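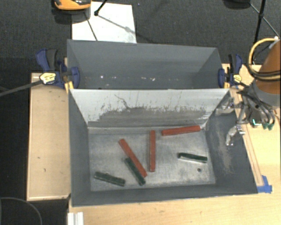
"What happens when it drops one?" the woman in the green coat asked.

"It goes back and tries again," said Rawan Awad. "After three tries it leaves that block alone and takes another one."

The woman wrote this in a small notebook. She was the first visitor of the day to write anything, and Rawan felt a little afraid of her.

The open day at Natport had started at ten. The company had invited 260 people, mostly families from Ratalmont and a few buyers from the shipping side, and Mr. Fakhoury had told everybody to smile and to use short sentences. Rawan was good at short sentences. She had learned the language at the age of thirty, from a radio and from a neighbor, and she still built each sentence in her head before she let it out.

Her robot was called Cello. She had not chosen the name. It was already in all the files when she came in June, and when she asked about it, people said it was from before their time also.

Cello's work was simple to explain. There were red blocks and green blocks in a bin, and it had to pick them up and put them in the other bin behind. A child of five could do it. Several children of five had told her so already that morning.

"And how many times does it do this in one day?" the woman asked.

"Yesterday, 836."

"And how many were good?"

Rawan looked for Mr. Fakhoury. He was near the coffee, laughing with a man from the port.

"Not all," she said.

"How many not?"

"There were 157 that it missed."

She wrote this down too. Then she put the notebook in her pocket and stood with her hands behind her back, in the way people stand in front of a painting when they have decided to stay. Cello's arm came down over the side of the bin. The fingers closed, and the arm went up again with nothing.

"That is one," said the woman.

"Yes."

The arm came down a second time. Rawan knew the sound of every motor in it, and she knew before the fingers closed that they were too far to the left. She held her own hand tight against her leg, as if this could help.

"That is two."

"It has one more," said Rawan.

"My father worked in the port for all his life," the woman said, still looking at the bin. "He moved boxes. When he was 70 he still went there in the mornings, only to look at the others working. He would stand like this and count their mistakes. They hated him very much."

"And what did he say to them?"

"Nothing. He counted. In the evening he told my mother the number, and she said, well, and how was yours when you were young? Then he went to wash his hands."

The third time, the fingers closed on the red block. It turned a little as it came up, and Rawan stopped breathing, but it stayed. The arm carried it over to the bin behind and let it go. The sound was small and dry.

A boy behind them clapped his hands. His mother told him to be careful of the cable.

The woman in the green coat took out her notebook again. Rawan thought that she would write the three tries, and the two that were bad. But she only tore out the page and gave it to her.

"You keep it," she said. "I wanted to have it for him, but I think he would make it worse than it is."

Rawan folded the page. She wanted to say something kind, and she began to build it, a sentence with the father in it, and the hands. When it was ready, the woman was already at the door, asking someone where the bus stopped.

Cello's arm came down for a green one.

First published 2020-11-19. Contact the editors | All rights reserved by the author | Back to top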